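My husband and I don't really do big gifts anymore, so when our anniversary rolled up in November I went looking for something we could both eat and drink, and ended up with the Dornuton Fondue for Two. It's a little ceramic pot on a stand, a tealight burner, four forks, a 200 gram bag of dark chocolate drops and a 750 ml bottle of sparkling wine from Brener. I'd never heard of Brener, but hey, bubbles are bubbles!

Let's start with the good stuff. The chocolate is lovely. It melts in maybe ten minutes if you warm the pot with hot water first (the leaflet skips that part, and my first try took forever), and it stays silky as long as you keep stirring. We went through strawberries, pound cake, pretzels and, after the second glass, a couple of potato chips. Do the chips. I mean it.

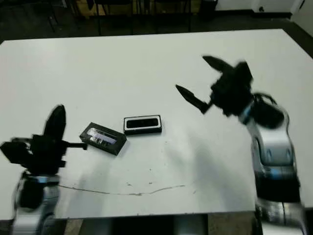

The wine is on the sweet side, sweeter than I'd pick with dark chocolate. If you like a dry bottle you'll probably want to swap in your own and save this one for brunch with orange juice. My sister loved it, so take my grumbling with a pinch of salt.

Now the forks. They're pretty, with little colored tips so you know whose is whose, but they're short, and I got chocolate on my knuckles every single time. The old Kullau set we had when we were first married had forks twice as long and I miss them terribly.
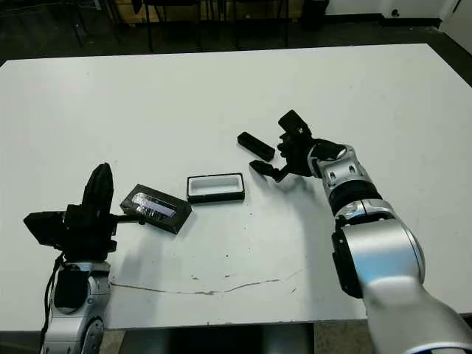
Posted by Carmela Leone in Gifts & Treats
Read 932 times

Cleanup was easier than I expected. The pot goes in the dishwasher, the stand doesn't, and any chocolate that sets hard comes off after a soak. The tealights are the ordinary size, so you can get refills anywhere.

Would I buy it again? For a couple, yes, and I've already got one put away for my friend Zuweira's birthday. For four people the pot is just too small and you'd be bumping forks all night. Get the bigger Nartey one for that and buy your own bubbly.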